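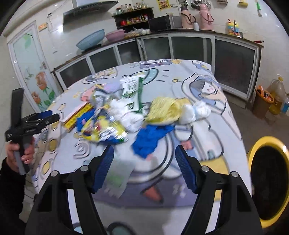 You are filtering the wrong signal, the message from Callen said, and if the width channel is noisy you should fix the width channel before you touch the policy. It was waiting when I got to my desk at 8. I read it twice and was annoyed for most of my coffee, and then I went and plotted the width channel.

They were right about the noise. Jaw opening comes out of the tracker at the camera rate and I had been treating it as a clean number. With the jaws wide open it is clean enough. Close to shut it jumps back and forth between two values, and my contact detector takes every jump for a grasp. So one wrapper being picked up turns into a burst of little grasps and releases, and the segmenter cuts the episode into crumbs. I had put that down to the operators fidgeting. Wrote them a mental apology.

Spent until lunch on the fix. First attempt was a median filter over 10 samples. It killed the jumps and also smeared the closing edge, so that the grasp label landed after the object had already started to lift. No good for training. Second attempt was hysteresis - one threshold to call it closed, a looser one to call it open again, and a minimum hold of 500 milliseconds before a release can count. That looks much better on the plots. It will miss a fast regrasp. I watched a handful of clips at half speed to see if people do fast regrasps, and they do, mostly with tissue, when the first pinch only gets a corner. Left the hold time in the config so it can be changed per task. Added a comment with the reason, which I will be glad of in March.

The kitchen table task is the one that keeps breaking things. Left and right streams both matter there, and they run through separate Zader recorders with separate clocks. Zader writes its own sync file at the start and I had assumed the offset stayed put. Over a long session it drifts. By the end of the one I checked, the right stream was behind the left by more than 2 frames. For a single-arm pick that would hardly show. With one gripper pinning down a bag and the other going in for what is under it, the order of events comes out backward. Wrote a small script that fits a line to the offset over the whole session instead of taking the first value. It needs a shared event near the end to fit against, so the collection checklist has to change. Both grippers closed together, at the start and again before stopping. Sent that over to Magesa, who run the sessions. No answer yet.

Afternoon was perception. The mask model does not like that tablecloth. White ground with space cartoons all over it, a child in a helmet, a flying saucer in teal and yellow, and the segmentation hands me the saucer as an object with a confidence I would be pleased to get on a real one. The snack bag near it is yellow and blue and silver with glare along the right end, and the glare splits it into pieces. So the planner gets a list where a printed drawing is one solid graspable thing and a real bag is several small doubtful things. I can see how it gets there. Flat saturated color with a hard outline is what it learned to like from the Stisturex set, which is all boxes and cans on plain gray.

Tried three things on this and am writing them down in order, or I will try them again.

Depth gate. Fit a plane to the table and throw away any mask that does not rise above it. Removes the saucer. Also removes anything thin lying flat, so flat scraps of wrapper are gone too. The pile in the middle survives fine. Raised and lowered the gate for an hour and never found a height that kept the thin stuff and dropped the print. The cloth itself has folds in some of the sessions and a fold rises more than a flat wrapper does.

Motion over the episode. A drawing never moves relative to the cloth, a wrapper does sooner or later. Works very well offline. Useless at run time, when the robot has to choose before anything has moved. But it gives labels for free, and that may be the real use of it. Run it over the whole back catalog, collect every mask that stayed put from first frame to last, call those background, and retrain. The catch is objects that were there and were left alone. Those would go in as background too. Need some rule for throwing out sessions where the table was not finished.

Prompting the model with words. Typed in trash, then crumpled wrapper, then piece of packaging. The last one was the best and still lit up part of the cloth. Did not keep going. I do not want a pipeline that depends on which noun I picked on a given afternoon.

The translucent pieces are a separate problem. Depth goes straight through them or comes back as garbage, and color picks up whatever print is underneath. There is a yellowish plastic bag, crumpled, that comes and goes in the masks as the view shifts. People get these by going for the general area and closing. Maybe the policy should be allowed to do the same and the masks should stay out of it. I have argued the other side of that for a year. Left a note to compare - end to end from pixels against masks plus planner, same clips, same split, only the translucent objects scored. If masks lose there I will stop defending them for this task.

The robot was free after 4 so I ran the current checkpoint on the bench with the new labels. Not retrained from scratch, just fine-tuned for 800 steps on whatever I had relabeled by then. The old checkpoint used to hover above a wrapper and open and close without going down. The new one hovered less and then went down too far and pressed on the table until the force limit tripped. I brought the limit down and it stopped earlier, still pressing. I think this one is the height offset between the hand-held unit and the mounted one. The fingertip pads are the same part but the mount adds length, and I have the transform typed in by hand from a drawing. Measured it again with calipers and got a different number from the drawing. Put the measured one in. Pressing got lighter. Did not go away.

While I was at it the arm picked up a tissue on the first try and carried it to the bin and would not let go. Opened the jaws all the way and the tissue stayed stuck to one pad. The contact detector said released and the policy went off to look for the next one with the tissue still hanging there. No software fix comes to mind except looking at the fingers after each release, which means another camera view and another thing to calibrate. Could also shake. Some of the operators flick the gripper over the bin, so it is probably in the data already if the segmenter has not been cutting it out. Must check that the crop at the end of an episode leaves room. I think I trimmed it in January to save disk.

Wrote back to Callen and said the width channel was the problem and thanks. Asked if they have seen the clock drift or if it is only our recorders. They use the older firmware so it may not compare.

Relabeling job is running overnight on the whole kitchen folder. Started it at 6:40, with hysteresis on and the line fit on wherever there is a second sync event to use, and a warning in the log where there is not. Expect a lot of warnings. Tomorrow the episode crop first, then the height thing, then lunch with the sandwich I forgot in the fridge today.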